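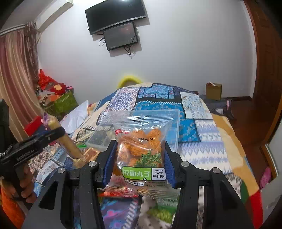
생활포장론 강의노트 6
투명 파우치 건식 과자의 포장, 표시, 가정 내 보관

1. 범위

이번 주는 수분이 적고 부서지기 쉬운 과자를 투명 연포장에 넣은 경우를 다룬다. 대표 품목은 면을 뭉쳐 만든 라면 과자이다. 병, 캔, 종이상자는 지난주에 끝냈으므로 반복하지 않는다. 냉장·냉동 품목은 8월 계절학기 과목에서 다룬다.

용어는 다음과 같이 통일한다.
파우치: 필름을 열로 접합하여 만든 봉지형 용기.
상단 실링부: 내용물 위쪽의 접합 띠. 주름 무늬가 눌려 있는 경우가 많다.
톱니 절단선: 연속 필름을 한 봉씩 자를 때 생기는 가장자리. 개봉 시작점으로도 쓰인다.
헤드스페이스: 내용물과 실링부 사이의 빈 공간.
2차 용기: 개봉 전후에 파우치를 담아 두는 상자, 통, 바구니.

2. 내용물의 성질

면 과자는 곡선형 가닥이 서로 얽힌 다공질 덩어리이다. 같은 무게의 판형 과자에 비해 표면적이 넓고, 덩어리끼리는 점으로 접촉한다. 여기에서 세 가지 문제가 나온다.

(가) 흡습. 가닥 사이로 공기가 쉽게 통하므로 개봉 후 눅눅해지는 속도가 빠르다. 조미분이 표면에 붙어 있으면 조미분이 먼저 수분을 잡고, 그 부위부터 식감이 변한다.

(나) 산패. 튀긴 면은 기름이 가닥 표면에 넓게 퍼져 있다. 빛과 산소가 함께 작용하면 냄새 변화가 먼저 나타난다. 색 변화는 늦게 나타나거나 구별되지 않으므로 색만으로 판정하지 않는다.

(다) 파손. 점 접촉 구조에서는 누르는 힘이 몇 가닥에 집중된다. 파우치 바닥에 고이는 부스러기의 양은 유통 중 충격을 추정하는 간접 지표가 된다. 단, 제조 당시의 부스러기와 구별하려면 출고 시점의 시료가 필요하다.

3. 투명 필름을 쓰는 이유와 대가

투명 필름의 장점은 내용물의 색과 모양이 그대로 보인다는 점이다. 주황빛이 도는 거친 면 덩어리는 그림으로 인쇄하는 것보다 실물이 보이는 편이 식별에 유리하다. 소포장 여러 종을 한 통에 섞어 담는 가정에서는 맛을 고를 때도 도움이 된다.

대가는 두 가지이다. 첫째, 차광성이 떨어진다. 창가나 침대 머리맡처럼 빛이 드는 곳에 오래 두는 것은 피한다. 둘째, 표면 반사가 강하다. 필름의 주름마다 반사광이 생겨 인쇄된 글자, 특히 잉크로 찍은 날짜의 일부가 읽히지 않는 일이 잦다. 판독할 때는 봉지를 한 방향으로만 보지 말고 기울여 가며 읽는다. 그래도 한 자리가 불확실하면 불확실하다고 기록한다. 앞뒤 숫자로 미루어 채워 넣은 값은 판독값으로 인정하지 않는다.

재질은 육안으로 확정할 수 없다. 실습 기록지의 재질 칸에는 표시사항에 적힌 재질명만 옮기고, 표시가 없으면 "투명 플라스틱 필름"으로 적는다.

4. 표시면의 구성

소포장 파우치의 앞면은 면적이 좁아 요소가 서로 겹치기 쉽다. 읽는 순서는 아래와 같이 정한다.

1) 품명
2) 맛 표기
3) 상표
4) 날짜 표기
5) 계량 또는 내용량 관련 표기
6) 원재료 그림 등 장식 요소

중국어 표시 제품의 예를 든다. "拉面丸子"는 품명에 해당하며 라면 완자, 즉 면을 둥글게 뭉친 과자라는 뜻이다. "花椒牛肉味"는 맛 표기로, 화자오와 소고기 맛이라는 뜻이다. 끝의 味는 맛을 나타내는 글자이므로 이 글자만으로 소고기가 원료에 들어 있는지 판단할 수 없다. 원료는 원재료 목록에서 따로 확인한다. "计量方式"는 계량 방식이라는 뜻이며, 개별 포장 단위로 달아 파는 제품의 경우 이 항목에서 판매 단위를 확인한다.

화자오는 후추와 다른 식물의 열매이다. 잎과 둥근 열매를 함께 그린 그림은 맛을 알리는 장식 요소이므로 원재료 근거로 쓰지 않는다. 번역 기록에 "후추 맛"이라고 적는 오류가 매년 나온다. 이 과목에서는 "화자오" 또는 "초피류"로 적는다.

날짜 표기는 숫자만 옮기지 말고 그 옆의 문자까지 함께 옮긴다. 숫자 뒤에 붙은 로마자 한 글자의 의미는 업체마다 다르며, 생산 라인이나 근무조를 가리키기도 한다. 설명이 없으면 해석하지 않는다. 또한 날짜 하나만 찍혀 있을 때는 그것이 제조일인지 기한인지 표시사항의 다른 줄을 확인한 뒤 분류한다.

5. 실링부 점검

점검은 개봉 전에 한다. 상단 실링부의 폭이 좌우로 고른지, 주름 무늬가 중간에 끊기지 않았는지, 접합면에 가닥이나 가루가 끼지 않았는지를 본다. 이물이 낀 자리는 미세 누출의 흔한 원인이다. 하단 가장자리의 구김은 그 자체로 결함이 아니다. 구김이 접합 띠를 가로질러 내용물 쪽까지 이어질 때만 결함으로 적는다.

봉지를 세워 들고 볼 때는 양 옆을 가볍게 잡는다. 힘을 주면 헤드스페이스의 공기가 실링부 쪽으로 몰려 팽팽해 보이고, 누출이 있는 봉지도 정상으로 판정될 수 있다. 내용물이 눌려 부서지면 부스러기 평가도 할 수 없게 된다.

6. 가정 내 보관

6.1 2차 용기
반투명 플라스틱 용기는 남은 양을 밖에서 짐작할 수 있고, 테두리가 두꺼운 것은 들어 옮길 때 변형이 적다. 뚜껑이 없는 용기는 정리용이며 방습 효과를 기대하지 않는다. 파우치를 세워 꽂으면 품명이 보이고 아래쪽 제품이 눌리지 않는다. 눕혀 쌓는 경우에는 무거운 것을 아래에 둔다.

6.2 침실
침구 위는 임시로 내려놓는 자리로만 본다. 면이 부드러워 용기가 기울기 쉽고, 조각 무늬나 꽃무늬가 많은 이불에서는 떨어진 부스러기와 작은 봉지 조각을 찾기 어렵다. 정리 작업을 침대에서 할 때는 용기를 평평한 곳에 두고, 개봉은 다른 곳에서 한다.

6.3 개봉 후
한 번에 먹지 않을 때는 윗부분을 두 번 접어 집게로 고정한 뒤 밀폐 용기에 넣는다. 접은 자리에 가루가 있으면 먼저 턴다. 개봉한 봉지와 개봉하지 않은 봉지를 같은 칸에 섞지 않는다.

7. 실습 자료

Dekus 실습실의 관찰 기록에서 일부를 옮긴다. 시료는 가상의 점수 체계가 아니라 무게로 비교하였다. 용기 조건은 Tevau형(뚜껑 있음)과 Wistinix형(뚜껑 없음) 두 가지이다.

전체 시료: 40봉
날짜가 한 번에 판독되지 않은 봉지: 17봉
기울여 다시 읽은 뒤에도 한 자리 이상 불확실한 봉지: 3봉
앞면에서 품명과 맛 표기를 모두 읽은 봉지: 37봉
시료를 담은 용기 하나의 총중량: 거의 400 g

마지막 항목은 용기 무게를 포함한 값이므로 내용량 계산에 쓰지 않는다. Bjarnason 기록지를 쓰는 조는 용기 무게 칸이 뒷면에 있으니 빠뜨리지 않도록 한다.

8. 과제

각자 집에 있는 투명 파우치 과자 한 봉을 골라 4절의 순서대로 표시면을 기록한다. 외국어 표기는 원문을 먼저 쓰고 괄호 안에 번역을 단다. 읽히지 않는 글자는 네모로 비워 둔다. 실링부는 개봉 전 상태로 그리고, 폭을 세 지점에서 재어 밀리미터 단위로 적는다. 보관 장소는 빛, 온도, 눌림 여부의 세 항목으로 나누어 쓴다.

분량은 한 쪽 이내이며 다음 시간 시작 전에 제출한다. 먹고 난 빈 봉지는 기록지에 붙이지 말고 따로 봉투에 넣어 낸다.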